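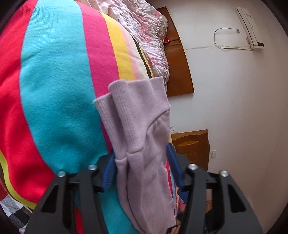
Notes by Meinir Phillips
Home Textiles and Care, Unit 4: Knits, Cuffs and Bedding
Trirkurstead Evening Program, May 2018

Welcome back, everybody, and thank you for all the sweaters you brought in last time (I have never seen so many elbows in one room!). These notes cover what we talked about at the tables, plus a few things I ran out of time for, so please keep them in your binder with the Unit 3 sheets on woven cloth.

Let's begin with ribbing. A ribbed band, like the ones at the top of that mauve knit, is the part of a garment that does the most stretching and gets the least thanks for it. The fine ridges run up and down the band, and they open when you push a hand through and close again afterward. The body fabric next to it is smoother and softer, and it has a much easier life. Where the two meet there is a seam, and I would like you to get into the habit of running your thumb along that seam before you fold anything. Loose stitches are far easier to feel than to see, especially on a dusty color.

Now, folding. Most of us pick up a soft garment by whatever part is closest, and then we wonder why it hangs in long creases. If you have hold of it by the cuff end, lay it down first, all of it, on a bed or a table, and smooth it from the seams outward with the flat of your hand. Then turn the bands so their edges lie even. Fold the sleeves or legs in, fold the body in half, and fold once more if your drawer is shallow. Dwayne Begay asked whether rolling is just as good, and for fleecy knits I think it's lovely, so long as you start from the end without the ribbing and finish at the band. Rolling the other way leaves a hard little lump in the middle.

Please don't hang heavy knits for the winter. I know, I know, closets are right there! But the shoulders grow, and by December you have a sweater for somebody much wider than you are.

A word about bedding, because the two get put away together in so many homes. Puffy bedding wants air. Shake it from two corners, turn it, and shake it from the other two, then let it rest before you fold it. Big bright stripes are a real help here (the red, turquoise, magenta and yellow sort I'm so fond of), because you can follow the edge of a stripe as your folding line and come out nearly square every time. Keep strong colors and pale knits in separate wash loads until you know how the dye behaves. Yeison Quispe lost a cream cardigan to a red blanket and has kindly allowed me to mention it.

For next time, please read the handout on fiber labels and bring 2 items from home, one with ribbed cuffs and one without. Fold each of them on the table, open them up again after an hour or so, and write down where the creases fell. Half a page is plenty, and a sketch is welcome if you'd like to draw instead. Barrett Baptiste has the spare binders if yours has given up, and I'll be in the room early for anyone who wants to go over seams again.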